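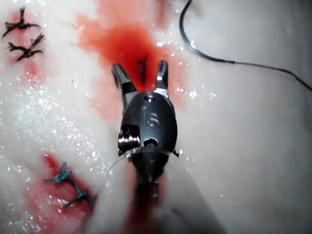

Grasper with open jaws above a short incision in a tissue pad.

Altetti Console Display
Manufacturer: Histia

The Altetti is a desktop display for games consoles. It accepts a 60 Hz signal and adjusts its backlight across 2,000 separate zones. Two consoles may remain connected at the same time, and the display changes input when either is switched on. 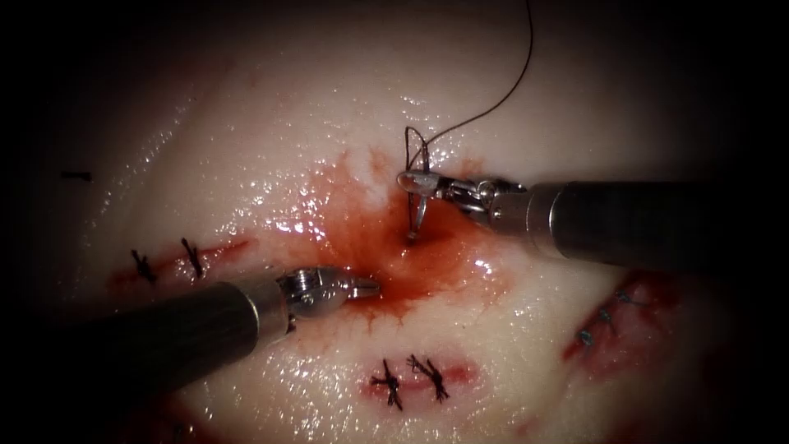 Game mode is enabled at the factory and turns off all motion smoothing. Customers using the Lodhi sound bar should connect it to the rear audio socket.

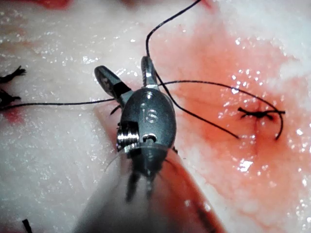
Oda Rønning writes that input delay in racing games is lower than on her previous television, but that the menu text is too small to read from a sofa.
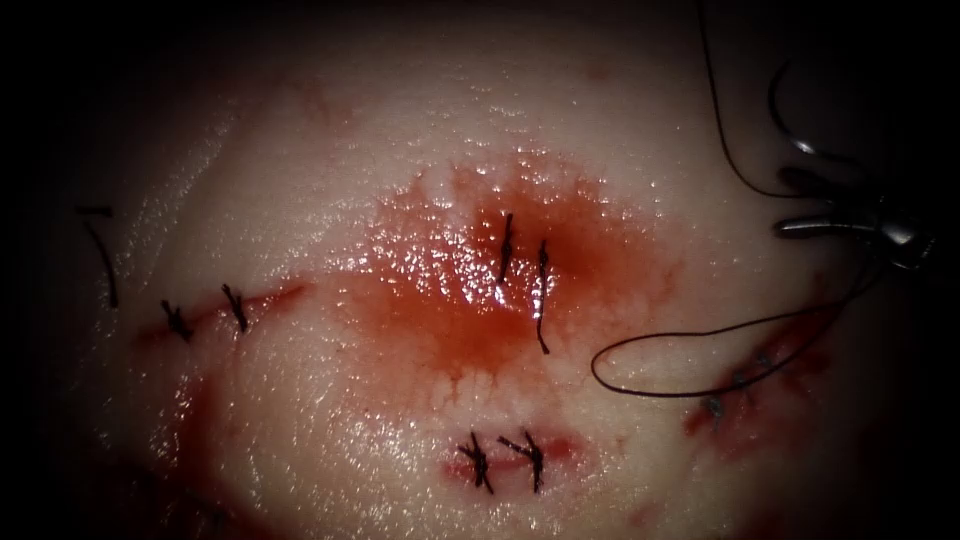 Black level is set separately for each input. The default suits most games played in a dim room. For adjustment, lower the setting until dark areas show no grey.

Guarantee: 5 years
Stand: sold separately (Dritoteo)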